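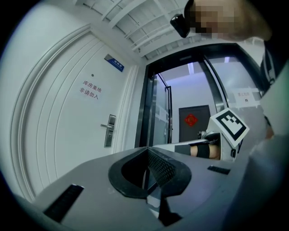
Weiße Türen und Türrahmen sauber halten

Zuletzt aktualisiert: 8. Mai 2020
Lesezeit: 5 Minuten

Auf weiß lackierten Türen sieht man Griffspuren früher als auf jeder anderen Fläche in der Wohnung. Rund um die Klinke wird der Lack grau, in den Rillen der Zierleisten setzt sich Staub fest, und unten am Rahmen sammeln sich Striche von Schuhen und vom Staubsauger. Mit Wasser, etwas Spülmittel und den richtigen Tüchern lässt sich das meiste davon entfernen. Teure Spezialreiniger sind selten nötig.

Zuerst trocken

Vor dem Wischen kommt immer das Entstauben. Wer mit einem nassen Lappen über eine staubige Profilleiste fährt, schiebt einen grauen Brei in die Ecken, der dort antrocknet und sich später schlecht löst. Gut geeignet ist ein weicher Flachpinsel, wie man ihn zum Lackieren nimmt. Er sollte neu sein oder ausschließlich zum Putzen verwendet werden. Man beginnt an der Oberkante des Rahmens, geht dann die senkrechten Leisten hinunter und saugt zum Schluss den Boden vor der Schwelle ab.

Die Oberkante des Türblatts wird fast immer vergessen. Dort liegt nach einem Winter eine dicke Schicht, die bei jedem Zuschlagen der Tür ein wenig herunterrieselt. Eine stabile Trittleiter genügt, dazu ein leicht angefeuchtetes Tuch, das man danach gleich auswäscht.

Feucht wischen

Für eine normal verschmutzte Tür reichen zwei Eimer: einer mit lauwarmem Wasser und einem kleinen Spritzer Spülmittel, einer mit klarem Wasser. Das Tuch wird kräftig ausgewrungen, es darf nicht tropfen. Stark verschmutzte Flächen wischt man von unten nach oben ein und nimmt sie mit klarem Wasser von oben nach unten wieder ab. So entstehen weniger Laufspuren. Danach trocknet man mit einem Baumwolltuch nach, besonders an den Unterkanten und dort, wo der Rahmen auf dem Boden steht. Bleibt dort Wasser stehen, quillt Holzwerkstoff auf, und das lässt sich nicht mehr rückgängig machen.

Mikrofasertücher sind auf mattem Lack mit Vorsicht zu verwenden. Bei festem Druck polieren sie die Stelle blank, und der Glanzfleck fällt bei seitlichem Licht stärker auf als vorher der Schmutz. Dasselbe gilt für Schmutzradierer. Auf glänzendem Lack kann man sie für einzelne Striche nehmen, auf seidenmattem probiert man sie erst an einer verdeckten Stelle, etwa an der Falzseite.

Rillen und Zierprofile

Rahmen mit mehreren vertieften Linien sehen gut aus und machen Arbeit. Mit dem Finger im Tuch kommt man nicht bis auf den Grund der Rille. Folgendes hat sich bewährt:

- Ein altes Geschirrtuch um einen Holzspatel wickeln, anfeuchten und die Rille in einem Zug entlangfahren.
- Für enge Rillen Wattestäbchen nehmen, an den Gehrungen eine weiche Zahnbürste.
- Nach jeder Leiste eine saubere Stelle des Tuchs nehmen.
- Keine Messer, keine Schraubendreher. Der Lack ist an den Kanten der Profile am dünnsten.

Hartnäckiger Schmutz in der Rille ist oft Küchenfett mit Staub. Da hilft ein Tropfen Spülmittel unverdünnt auf der Zahnbürste, 3 Minuten einwirken lassen, dann mit klarem Wasser nachwischen. Wenn die Tür in der Nähe des Herdes liegt, lohnt es sich, das zweimal im Jahr zu machen, zum Beispiel im Februar und nach den Sommerferien.

Flecken nach Art

Griffspuren: Spülmittellösung, bei alten Rändern zweimal.

Schwarze Striche von Sohlen: ein weißer Radiergummi, ohne Druck. Die Krümel trocken abbürsten.

Buntstift und Wachskreide: Wachs vorsichtig mit dem Fingernagel oder einer Plastikkarte abheben, den Rest mit warmem Spülwasser. Nicht föhnen, das Pigment zieht sonst in feine Risse.

Klebereste von Haken und Klebeband: mit Speiseöl bestreichen, einwirken lassen, abrollen, anschließend entfetten. Nagellackentferner mit Aceton greift viele Lacke an und gehört nicht auf die Tür.

Gelbe Verfärbung: Das ist in der Regel kein Schmutz. Lösemittelhaltige Weißlacke vergilben mit der Zeit, vor allem in dunklen Fluren. Putzen ändert daran nichts, hier muss neu gestrichen werden.

Ablagen neben der Tür

Auf Borden und Simsen in Türnähe landet alles, was man beim Hereinkommen in der Hand hat. Schlüssel kratzen helle Flächen schnell auf. Eine flache Schale oder ein Stück Filz darunter verhindert das. Natalina Farina, von der auch der Tipp mit dem Holzspatel stammt, räumt ihr Bord einmal in der Woche ganz leer und wischt es feucht ab, bevor etwas zurückkommt. Das geht schneller, als um die Sachen herumzuwischen. Die hintere Kante zur Wand nimmt man mit dem Pinsel aus.

Wenn Putzen nicht mehr reicht

Kleine Abplatzer bessert man mit einem feinen Pinsel und Lack im passenden Weißton aus. Die Stelle wird vorher mit 240er Papier leicht angeschliffen und entstaubt. Lieber zweimal dünn als einmal dick auftragen und dazwischen die Trockenzeit auf der Dose einhalten. Weiß ist nicht gleich Weiß. Am besten nimmt man ein Musterkärtchen mit und hält es bei Tageslicht an den Rahmen.

Wer die ganze Tür neu lackieren will, hängt das Türblatt aus und legt es auf zwei Böcke. Waagerecht läuft der Lack nicht, und die Füllungen lassen sich gleichmäßig streichen. Zuerst kommen die Profile mit dem Pinsel, danach die Flächen mit einer kurzflorigen Rolle. Der Rahmen bleibt in der Wand und wird zum Schluss gemacht. Dichtungen vorher herausziehen, Bänder und Schließblech abkleben. Das Klebeband zieht man ab, solange der Lack noch nicht ganz durchgehärtet ist, sonst reißt die Kante aus.

Frisch lackierte Türen in den ersten zwei Wochen nur trocken abstauben. Auch Türhaken und Kränze erst danach wieder aufhängen.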